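Maritime Notices Analyst (part-time, fixed term)

Skumell Maritime Desk

Skumell is looking for an analyst to join the small team that reads, plots and reports on navigational warnings and military exercise notices. The position is part-time, runs for two years and can be done from home anywhere in Canada, with a short training period at our Halifax office. Work begins in February.

About us

Skumell publishes a subscription bulletin on maritime boundaries, naval activity and disputed waters. Our readers are mostly shipping agents, marine insurers, fishing associations, university departments and reporters who cover defence. We don't take positions on whose claim to a stretch of sea is correct. We report what has been notified, by which station, for what area and for how long, and we set out where one state's notice conflicts with another's.

The bulletin began as a weekly summary of firing practice areas in the North Atlantic. It now covers the Baltic, the Black Sea, the eastern Mediterranean and the South China Sea, and the volume of notices has grown past what the present staff can keep up with.

The work

You will read incoming navigational warnings, notices to mariners and airspace notices as they are issued, and enter them in our tracking database, which is called Wirnis. Most entries are routine: a survey vessel towing cable, an unlit buoy, a gunnery range that is active every month. Some are not, and you will be expected to tell the difference.

For notices that touch on a disputed area you will plot the coordinates, check them against the coordinating station's own area of responsibility, look for earlier notices covering the same water and write a short item for the bulletin. Items run from one paragraph to a page. When a second state issues a counter-notice, the item is updated and both texts are quoted in full.

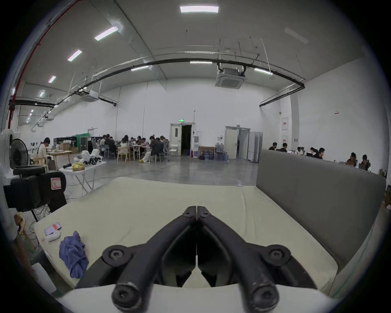 You will also help keep the archive in order. Older notices were saved in a mix of formats and a good number have missing end times or coordinates typed in the wrong order. A few hours each week are set aside for correcting these.

Shifts

The desk is staffed by 6 analysts across several time zones. Shifts are five hours long. The one we need to fill starts at 5:00 a.m. Atlantic time, when the eastern Mediterranean stations are at their busiest. You would work four shifts a week, with one weekend shift in every second week. Shifts can be traded with colleagues by agreement.

During a live-fire exercise or a standoff at sea we may ask you to stay on past the end of a shift. Extra hours are paid or taken as leave, whichever you prefer.

What we are looking for

You need to be able to plot a position from latitude and longitude by hand and on screen, and to understand what territorial seas, contiguous zones, exclusive economic zones and continental shelf claims are and how they differ. You need to write plain, accurate English to a deadline. You should be comfortable working alone for most of a shift.

A reading knowledge of Turkish, Greek, Russian, Arabic or Mandarin would be a strong advantage. Experience in a coast guard, navy, merchant fleet, hydrographic office or newsroom is useful but we have hired good people without any of these. A degree is not required.

You must be legally entitled to work in Canada. The position does not involve classified material and no security clearance is needed. Everything we handle is public.

Working from home

We supply a laptop, a second monitor and a headset. You will need a reliable internet connection and somewhere quiet to work in the early morning. We don't ask for a dedicated office.

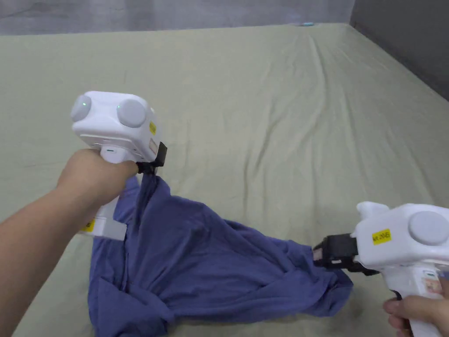
Hand-held gripper over a green fitted sheet.

Charts are provided through Aryee, our plotting software, and you will be trained on it during your first week. Staff messages and shift handovers go through Stukix. Neither requires any programming.

Training takes place over two weeks in Halifax. Travel and accommodation are covered, along with a daily meal allowance. If you have caring duties that make two weeks away difficult, say so in your application and we will try to split the training into shorter visits.

Pay and leave

Pay is hourly and set according to experience, and the scale is sent to everyone invited to interview. Part-time staff receive the same extended health and dental coverage as full-time staff, with vacation and sick leave calculated on hours worked. The term may be extended if subscriptions allow – we can't promise this.

How to apply

Send a résumé and a one-page letter to Wumpini Amissah, desk editor, using the application form on our careers page. In the letter, pick any navigational warning that was in force in the past year and explain what it notified and why a reader in shipping or insurance might care about it. Please don't send longer writing samples at this stage.

Shortlisted applicants will be asked to complete a paid plotting and writing exercise, done from home, before a video interview with two members of the desk. We reply to every application, including those we can't take further.

Questions about the hours or the training can be sent through the same form. Mark them for the desk editor's attention.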